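How to Deal Baccarat at Home
Skuvska Table Games, updated April 2020

Many people think that baccarat is a difficult game for rich people in suits. In fact the players have almost no decisions to make. All the difficulty is with the dealer, and the dealer only has to remember one table of rules. I learned it in one evening at a small club called Contreras, and I still keep the rules on a card next to me when I deal.

What you need

You need three ordinary decks of cards, all with the same back. The casino uses six or eight decks in a shoe, but at home this is too many to shuffle by hand. Take out the jokers. You also need chips. I use a Nurkham set with 144 chips, and it is enough for a long game if you keep the bets low. Up to 12 people can bet on one round, but with more than six it becomes slow to pay everybody.

Use a table where all players can reach the betting places. You can draw these places on paper: one for Player, one for Banker, one for Tie.

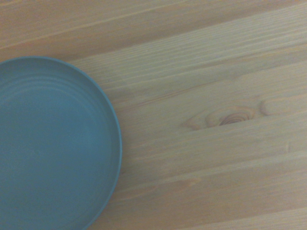

Please note that "Player" and "Banker" are only names of the two hands. They do not mean the guests and the dealer. Any guest can bet on either hand, and this is the point that new people find most confusing, so explain it before the first round.

The value of the cards

Ace counts as one. Cards from two to nine have their own number. Ten, jack, queen and king count as zero. When you add the cards, you keep only the last digit. For example, a seven and an eight make fifteen, so the hand is worth five. The best possible hand is nine.

Step 1. Take the bets

Ask everybody to put their chips down. When you say "no more bets", the chips must stay where they are.

Step 2. Deal four cards

Deal one card to Player, one to Banker, then again one to Player and one to Banker. Turn them face up and say the totals in a loud voice, Player first.

Step 3. Look for a natural

If one of the hands has eight or nine, it is called a natural. Both hands stop and the higher total wins. If the totals are the same, it is a tie.

Step 4. The Player hand

With a total from zero to five, Player takes one more card. With six or seven, Player stands.

Step 5. The Banker hand

If Player stood with two cards, Banker follows the same rule: draw with zero to five, stand with six or seven. If Player took a third card, Banker must look at the value of this third card:

Banker has 0, 1 or 2: always draw.
Banker has 3: draw, except when the third card was 8.
Banker has 4: draw if the third card was 2 to 7.
Banker has 5: draw if the third card was 4 to 7.
Banker has 6: draw if the third card was 6 or 7.
Banker has 7: always stand.

Copy these lines in big letters. At the Flernotard evenings in January we had them written too small, and we had to correct two rounds after the chips were already paid.
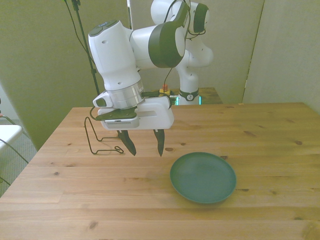

Robot arm above a light pine table, gripper fingers pointing down.

Step 6. Pay the winners

A winning bet on Player is paid one to one. A winning bet on Banker is also paid one to one, but the house keeps a commission of five percent. With small chips this is not practical. You can write the commission on paper and collect it at the end, or you can play without it if all your guests agree.

A bet on Tie is usually paid eight to one. When there is a tie, the bets on Player and Banker are returned.

If you make a mistake

Stop and leave all cards on the table. Put the cards back in the order they were dealt and read the rules again from Step 3. If you took a card that was not needed, keep it face up and use it as the first card of the next round. Tell the guests about this rule before you start to play.

Shuffle all the decks again when fewer than twenty cards are left.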